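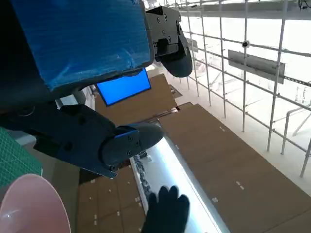

Teaching an arm to do a chore goes a good deal better when you give the bench as much thought as the arm, and I say that as someone who spent most of one spring blaming the arm for things the bench was doing. Before you guide it through anything, look at what lies under it. I like plain brown cardboard, big sheets of it, with little bits of white tape dotted over the top, and I keep a cutting mat with a grid and a bowl or two off to the side. Cardboard is kind to fingertips and bowls alike, and when it gets scruffy you can swap a sheet without any fuss (save your good boxes!). The tape bits make handy marks for putting things back where they started, which you will be doing more than you think.

Choosing what to show it

Start with something dull. Moving a bowl from the left to the right is plenty for a first evening. Folding a dish towel sounds easy, and I promise you it is a miserable place to begin. I did ten runs of the bowl, then ten more from a slightly different starting spot, and only then let myself try stacking.

Moving it by hand

If your arm lets you push it along by hand, hold it well back from the fingers and go slower than feels natural. Keep your elbow loose and don't wrestle with it. When you feel it stiffen, stop, back up a little and come in at another angle. Try to keep your sleeves and your own fingers out of the wrist camera's view as well, or your hand ends up as part of the lesson.

Moving it from a distance

I do most of mine by remote now, with a pair of Vereo handles that a neighbor passed along when he moved to Plonham. Sit where you can see the work straight on. Put the handles down between runs and shake out your wrists, and have a drink of water while you're at it. For two arms, learn each one alone first, then let one hold still while the other does the job. Both moving together can wait until June, or whenever you've stopped bumping them into each other!

A few smaller things

Watch your lights. A bright strip lying near the work can wash out everything next to it on camera, so turn it down or slide it over until you can still see the edge of what you're grabbing.

Give every cable a path and some slack. I check mine by moving the arm as far as it will go each way before I record anything.

Wipe the finger pads with a barely damp cloth. Tape fuzz collects on them.

Throw away the bad runs the same day. I kept all of mine at first, 300 of them, and going back through to find the ones where I'd fumbled took up an entire rainy weekend.

Pause for a breath at the start and end of each run, with the fingers open. It makes trimming so much easier later on.

Change one thing at a time. A different bowl today, a different starting spot tomorrow. My Zillell notebook has a page for each change, and I write down what I moved before I move it (afterward I can never remember).

Stop after 40 minutes. Your hands get sloppy well before you notice, and the arm will learn the sloppy version just as faithfully as the good one.

Posted 22 Apr 2018 in Workshop Tips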